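A garra, a lata e a regra escrita

No laboratório de ensaios da Zimeck, em Droltatgate, a primeira coisa que se entrega a um técnico recém-chegado é um caderno de 29 páginas. Intitula-se Normas de Boa Prática para Células de Manipulação Bimanual e foi redigido para suprir uma lacuna que os responsáveis da casa reconhecem sem rodeios: a segurança dos grandes braços industriais está amplamente regulada, ao passo que o trabalho de bancada, com braços leves e objetos de uso corrente, tem vivido sobretudo de hábitos transmitidos de viva voz.

O caderno divide-se em 16 artigos. Os primeiros tratam da preparação do posto. A superfície de trabalho deve ser clara, lisa e desimpedida, e nela só podem permanecer os objetos previstos na ficha de tarefa. Copos, latas e embalagens são inspecionados antes de cada série e retirados ao primeiro sinal de deformação. As latas utilizam-se fechadas ou vazias, conforme a ficha, e o estado escolhido não pode variar no decurso da mesma série.

O artigo sétimo, o mais discutido, ocupa-se do transporte de objetos por cima de outros. Determina que o braço em carga siga uma trajetória previamente aprovada e que o segundo braço, quando não participa na preensão, se mantenha aberto e afastado dessa trajetória. Admite-se a passagem sobre recipientes abertos, desde que a ficha o declare e que a altura mínima tenha sido verificada.

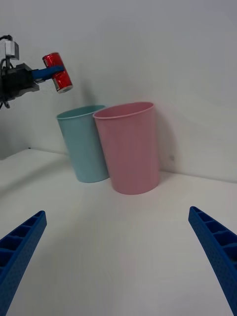 Ah-rin Cha considera a disposição insuficiente: uma altura mínima fixa, observou, protege pouco quando o objeto vai inclinado entre os dedos, e a norma deveria medir a distância a partir do ponto mais baixo da carga e nunca a partir da garra. A objeção foi registada e consta da proposta de revisão que a Zimeck tenciona apreciar em agosto.

A questão tem consequências práticas. Uma lata presa a meio do corpo pode rodar durante o percurso, e a margem calculada para a posição vertical deixa então de corresponder à realidade. Anel Shezi, que coordena a redação do caderno, defende que se acrescente à ficha um campo para a orientação prevista do objeto, com a respetiva tolerância. Eduard Holub, da Closach, empresa que adotou o texto nas suas próprias instalações, prefere que o limite seja imposto pelo programa de controlo - a ficha, recorda, é preenchida por pessoas, muitas vezes no fim de um turno.

Os artigos seguintes regulam a partilha do espaço. Cada braço dispõe de uma zona própria e ambos têm acesso a uma zona comum, na qual só um pode entrar com carga. O braço em espera conserva os dedos abertos e vazios, junto ao limite da sua zona, e não inicia qualquer aproximação enquanto o outro não tiver concluído o movimento ou regressado à posição de repouso.
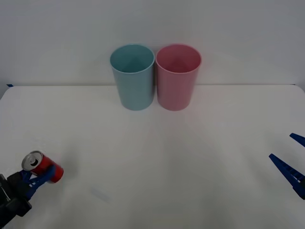
A regra do braço em espera tem um custo em tempo, que o caderno assume expressamente. Na última campanha de ensaios foram executadas 1859 séries, das quais 658 exigiram a intervenção sucessiva dos dois braços. Em todas elas a passagem pela zona comum ficou registada com hora de entrada e de saída, o que permite reconstituir a ordem dos movimentos em caso de dúvida.

O registo é, de resto, matéria de um capítulo autónomo. Exige-se a conservação das imagens de todas as câmaras em serviço, incluindo as das séries interrompidas. A eliminação de uma série malograda carece de autorização escrita e de justificação. Do mesmo modo, nenhum operador pode repor um objeto à mão sem antes suspender os dois braços e anotar a intervenção.

Falta ao documento, por enquanto, força vinculativa fora das entidades que o subscreveram. A Kwak solicitou um exemplar e pretende adaptá-lo a bancadas de menor dimensão, onde a separação em três zonas se afigura difícil de cumprir. A Zimeck aceitou o princípio da adaptação, com a condição de o artigo sétimo ser mantido na íntegra até à conclusão da revisão em curso.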